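Strength Room > Notebook > November

Print this entry | E-mail this entry

Notebook, November, 6:40 a.m.

Throwers in first, before the linemen. Rosalie still on the short approach, hip feels fine she says. Kept her at 90 percent, no full throws. Ferdinand skipped the last set of cleans, wrist again. Told him front squats with straps untill Xóchitl has a look at it.

Tovar wants the sled work moved to after sprints. OK by me, try it two weeks. Turf lane is 40 yds, measured it again, the old tape mark was short. Fixed. 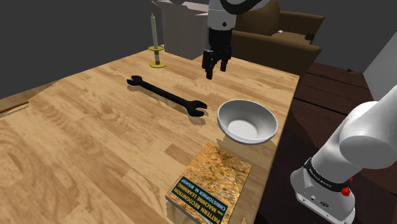

Jump testing

Contact mat reading low on the left side again. Swapped the cable, same thing. Used the Fankhauser mat for everybody so dont compare with the October sheet.

- Lamisi best of the day, clean landings, needs more arm swing
- Cledwyn 184 lb at weigh in, wants to be heavier by spring. Breakfast!!
- Rosalie no jumps

Bus for the Candstead meet loads at the north lot. Bring both discus bags, the 50 m tape and chalk. Ask Kornik about the broken cage net, still no reply from them.

Filed under: Track & Field, Strength Log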